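Notes, second slot, Saturday. Keep to 11 minutes.

Start with the claim. Kamus says its new skirmish rules play out in one evening with 500 points a side. Ask for hands: who has finished a game in one evening? Wait.

Then the tokens. Irner sells the activation set separately. I bought it. Cardboard squares do the same job, and I'd like someone to tell me why they don't.

Slide change. 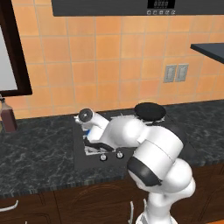
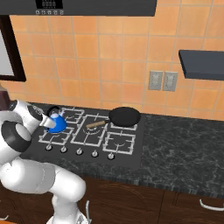
Devinent, August

Dice next. The Joo club logged 1643 rolls with the "balanced" set and got 656 hits on a four or better. Well under half. Don't call it proof, we don't know how they rolled. But balanced for whom?

Skip the painting bit if short on time.

Reinforcement rule: read page text aloud, slowly. It contradicts the quick sheet. I asked for an answer and got a discount code.

Finish on what I'd still play. The scenario deck is decent. Borrow one before you buy. Questions.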